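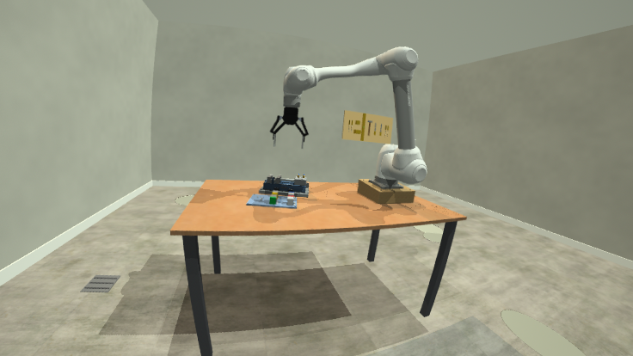
Clodagh Ó Flaithearta wrote in reply to our October notice that a planner which has never failed in simulation has told its owners very little, and that she would sooner read one honest failure log than 3000 clean runs. The Institute takes her remark seriously. It is our view, however, that the fault she describes lies in the way simulated trials are reported, and that it can be corrected without giving up simulation as the first place where control software is tested.

Search this site Enter keywords Go

At present most groups publish a single success rate. The Estemeck planning library, which we maintain with colleagues at Gernmont, was described in this way for its first two releases. The figure was accurate and of limited use. A reader could not learn from it whether a failed attempt was caused by a poor estimate of where an object lay, by a path the planner could not find in time, or by a controller that followed a good path badly. These are separate faults, and they are repaired by different people.

For the third release we changed the procedure. The arm, the table and the parts to be handled were kept the same, and 1303 trials were run with the position of each part, the lighting and the delay in the control loop varied from one trial to the next. Of these, 586 ended without a completed grasp. Each was assigned to the stage of the software at which it first went wrong. In 43 cases the reviewers could not agree on a stage, and those cases were published under a heading of their own.

The second table in that report was poorly received by some of our partners. A representative of Zusteren asked whether it was wise to print so large a number of failures beside the name of a product under review. We understand the concern. A purchaser who compares our count with the single favorable rate of a competitor may well draw the wrong lesson. The remedy is for funding bodies to require the same form of report from every applicant, so that no group is penalized for candor.

We would ask for two further measures. The settings used for friction, contact and sensor noise should be released with the results, in a file that another laboratory can load without assistance. The random seeds should be released as well. When the Fitzgerald group attempted to repeat our second release, it spent most of its effort recovering values that we had failed to write down, and the responsibility for that was ours.

Trials on physical equipment remain necessary before any planner is placed in service. They are slow and costly, and they should be reserved for questions that the simulator has already helped to narrow. The Institute will apply the reporting form described here to its own fourth release and invites comment on the draft.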